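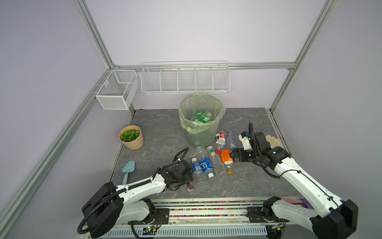 One reviewer of the Kornis draft objected that shelf life in household stores is set by how often stock is turned over, and that container type explains little of it. We tested this on the Brondetti returns.

Figure 3. White wire storage fixtures, basket and divided shelf.

3.2 Turnover and waste

Of 1,209 households, 200 kept a written stock list. Listed goods were discarded 15 days later than unlisted ones. The gap held for open and closed containers, which supports the objection in part.

Journal > Household Stores > Section 3

© Lindholm Press | Contact | Back to top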